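Buscar en el manual Ir Búsqueda avanzada

Capítulo 2
Puesta a punto de la pinza de mano

Antes de tocar nada: pinza apagada, manos limpias, mesa o cama despejada en los bordes. Este capítulo cubre el ajuste de una sola herramienta, la pinza de mano de dos dedos con almohadillas azules. Los brazos fijos vienen en el capítulo siguiente. Se lee de corrido una vez y luego se trabaja con el cuaderno al lado.

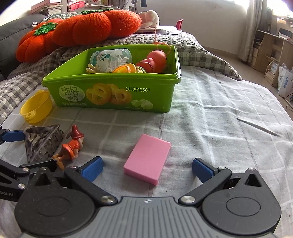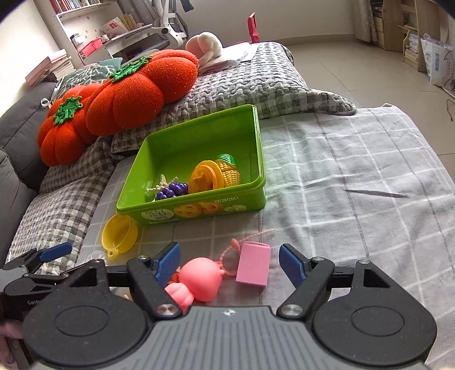

Dedos abiertos, bloque rosa y juguetes sobre la cama, caja verde detrás.

2.1 Los tornillos de los dedos

Se empieza siempre por aquí. Un tornillo flojo estropea todo lo demás - la abertura baila, las almohadillas no se encuentran, y uno pierde la tarde culpando al software. Destornillador corto, apretar en cruz, sin forzar. Si la cabeza gira y no agarra, se cambia. No se rellena con pegamento. En el taller de Farah lo hicieron un verano y todavía están sacando restos de las roscas.

Después de apretar, abrir y cerrar a mano. Tiene que ir suave en todo el recorido. Si raspa, aflojar un cuarto de vuelta y repetir.

2.2 Almohadillas

Desgaste en la punta, normal. Desgaste en un solo lado: los dedos cierran torcidos, volver a 2.1. Limpieza con paño apenas húmedo, nada de alcohol, que reseca la goma. Se cambian las dos a la vez, aunque una parezca nueva. El juego de repuesto lleva la referencia 539 en el almacén de Derkent.

2.3 Prueba de cierre

Un bloque pequeño y rígido primero. Luego algo blando, luego algo redondo. Cerrar despacio, levantar, contar hasta tres, soltar. Anotar cada caída con la hora y el objeto. Roel Maes, que redactó la primera hoja de servicio en Skendarbridge, pedía 58 cierres seguidos sin fallo antes de dar la pinza por buena. Nosotros mantenemos la cifra.

Si falla con lo blando y no con lo rígido - revisar almohadillas. Si falla con todo, revisar el pivote.

2.4 Pivotes

Una gota de lubricante seco cada 1000 cierres. Una. El exceso se corre hacia los dedos y despues la goma resbala. Quitar la tapa, soplar el polvo, gota, tapa. Mover diez veces y limpiar lo que asome.

Ejercicio previo. Con la pinza desmontada de su soporte, localice los puntos de giro y dibuje el recorrido de cada dedo. Guarde el dibujo, hará falta en 2.6.

2.5 Calibrar la abertura

Con la pinza ya apretada y limpia, se mide

Este sitio utiliza cookies propias y de terceros. Aceptar Configurar

Contenidos relacionados
Capítulo 1. Herramientas y orden del puesto
Capítulo 3. Brazos fijos: montaje y nivelado
Hoja de servicio Mikunia, revisión de julio
Glosario de averías frecuentes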